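Pendance Community Workshop
29/07/2018

1/ Pendance Community Workshop is pleased to share an update on the Vistari build, a picking cell assembled by members in the shared workshop. The work is led by Serena Mancuso and Rhys Ormsby.

2/ The purpose of the build remains as set out in May: a robot arm which can take household objects from one side of a divided bin and place them in the other. All parts of the cell other than the arm are made or adapted by members.

3/ The present bin replaces a plastic tray, which flexed under load and was withdrawn from use. The new one is metal, with two compartments and a sloping divider between them. Spring clamps hold it where the divider meets the sides. A permanent fixing will be considered once the height has been agreed.

4/ Members have asked which objects are used. The current set was chosen by Jintana Saengthong for its variety of shape: brushes with long handles, a measuring spoon, a toy slice, a yellow block and a small roll of tape. Further donations of clean household items are welcome at the front desk. 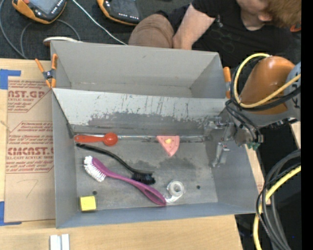
The Vistari cell, with the gripper over the larger compartment of the bin.

5/ The divider shows wear on its lower half, and the finish there is ragged and scratched. Ourania Mavromatis has proposed a replaceable cover sheet. Two materials are under review and members with experience of either are invited to reply to this post.

6/ Cable routing at the wrist is also under review. The Thiele clips tried in the spring came loose during long runs and have been taken off. The cables must keep enough slack for the full turn of the wrist without catching on the wall of the bin.

7/ Results so far. In the most recent series the arm made 200 attempts, of which 34 ended without an object being held. The tape accounts for the greater part of these. Flat objects resting against the foot of the divider are the next most difficult.

8/ The control program, Flinov, has been revised by Siriporn Luangrath. It now lowers the arm more slowly over the last 26 mm of travel. The log holds more than 700 attempts and may be read by any member on request.

9/ Members are reminded that the arm may be operated only by those who have completed the induction. Please keep the pendants within reach whenever the arm is powered, and do not move the clamps during a run.

10/ The next update will cover the cover sheet and the revised cable path. Questions about the build may be sent to Rhys Ormsby through the workshop office.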